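Bunlow Small Sorting Bin

Stock no. 629
Sold singly or as a set of 6
Listing updated 2019-04-13

I've been selling storage bits out of the Tultel shop for a good while now, and the bin I get asked about more than any other is this little one from Bunlow. It isn't fancy. It's a plain open plastic bin that sits on a table or a counter and collects the stuff that would otherwise wander all over the place. I have them in my kitchen, I have one in the car, and I have one by the back door that's meant for recycling and is usually full of dog leads.

So I'm going to do what I always do on these pages and ramble on a bit about how I use it, and then the boring details are further down if you just want those (no hard feelings!).

What it's good for

Mostly, clearing a table fast. You know how it goes after people have been over: there are cups and bottles and lids everywhere, and you make eleven trips to the sink with two things in your hands. I put the bin at the far side of the table and just work my way toward it. Bottles go in, lids go in, those clear plastic tubs from the deli go in, and then I pick the whole thing up and carry it off in one trip.

I keep reusable cups out of it and leave those till last. That's just my habit, because if a cup goes in with the bottles I will absolutely forget and tip it into the recycling. I lost a really nice one that way in our first year here and I'm still a bit sore about it.

Drinks bottles are what I'd call its natural cargo. A regular water bottle goes in standing up or leaning, whichever way it lands, and you can still drop smaller bits down beside it. If you've got the great big two-quart bottles, lay them on the floor next to it or buy a bigger bin. I do stock a bigger one from Risteck and it's perfectly good, but it takes up half the table and I don't reach for it nearly as often. 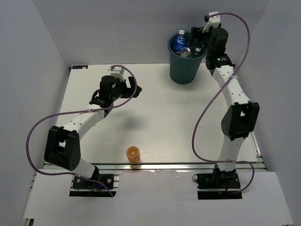
Caps are the thing people write to me about. Do you leave them on or take them off? I leave them on, mainly so the last dribble of water doesn't end up in the bottom of the bin, but please go by whatever your own recycling place tells you. Loose caps and other tiny things do tend to hide under everything else, so give the bin a proper look before you put it away. Mine has coughed up a hair clip, a set of earbuds and a whole lot of twist ties.

About the color

Teal is the one I order most. It's the dark kind, more like a pine forest than a swimming pool, and I like that it doesn't show every splash. It also stands out nicely on a pale table, and if you're forever setting things down and losing them (me, constantly) that helps more than you'd think. Bunlow does it in a sand color too, and I'll bring that in on request, but I've stopped keeping it on the shelf. It marks easily and I got tired of scrubbing the display one.

A word of warning about matching: the color can shift a touch between deliveries. If you want a row of them on a shelf and you're the type to notice, buy the set in one go. I can't promise that a single ordered next spring will be the same green-blue as the one you've got now.

Using them as a set

I was doubtful about the set when it first came in. Who needs 6 of these? Then Ulla Kemppainen bought one for her craft room and sent me such a long, happy email that I went and set up my own the same weekend. She uses hers for yarn ends, glue, scissors, ribbon, jars that need washing and what she calls "the undecided." I stole the undecided bin right away. Mine lives on top of the fridge and I go through it when it's full, or when I'm hunting for a battery.

At our place the rest have ended up like this: one for bottles, one for paper, one under the sink with the sponges and cloths, one for the kids' outdoor toys, and one that moves around the house following whatever mess is worst that day. I'd say the moving one does the most work of the lot.

They'll go inside one another for storage, though if you push them down hard they grip, and then you'll be standing in the hallway pulling at them like a Christmas cracker. Slip a bit of folded paper between each one and they come apart fine.

Looking after it

Wash it by hand with warm water and dish soap. I've put mine through the dishwasher, I'll admit it, and it came out all right on the top rack, but Bunlow says hand wash only and I'm not going to argue with them on your behalf. Sticky juice on the bottom comes off if you leave warm water in it while you do the rest of the dishes.

Don't use scouring powder. Don't park it next to the stove, and don't leave it in full sun on a patio all summer. And don't stand on it! I'm saying this to one customer in particular, who knows who she is, and who was very good about the whole thing.

If it starts to smell (old milk cartons, usually) a paste of baking soda left on overnight has always fixed it for me.

The small print, in my own words

Material: plastic, open top, no lid. I've asked Bunlow about a lid and they say they have no plans for one.

Handles: there aren't separate ones. You pick it up by the rim.

Labels: they don't come with any. The Oláh stick-on labels I sell on the next page hold well on the outside and peel off clean as long as you don't leave them for years. Wipe the bin down and dry it before you stick anything on.

Food: it's meant for household bits and recycling. I wouldn't store loose food in it. Wrapped snacks are fine, and so are onions, at least in my kitchen.

Ordering and returns

Singles go out in a padded mailing box, and the set goes out stacked. I pack everything myself, normally within 2 working days. If I'm away I put a note at the top of the shop's front page, so have a look there before you write to ask where your parcel is. Orders for the set that came in over the first part of April have all been packed now, and thank you for being patient with me while I waited on the delivery.

If yours turns up cracked, take a quick photo, email it over and I'll send another one. You don't need to mail the broken one back. If you've simply changed your mind, that's fine too, but in that case the return postage is yours, and I do ask that it hasn't been used. I can tell when one's had coffee grounds in it.

Picking up from the shop saves you the postage. Ring first if you want the full set, as I only keep a few of those out front and the rest are in the storeroom behind all the Risteck boxes, so it takes me a minute to dig one out.

Goes well with

Oláh stick-on labels, plain white
Risteck large bin, for the big bottles
Tultel cotton dishcloths, pack of 6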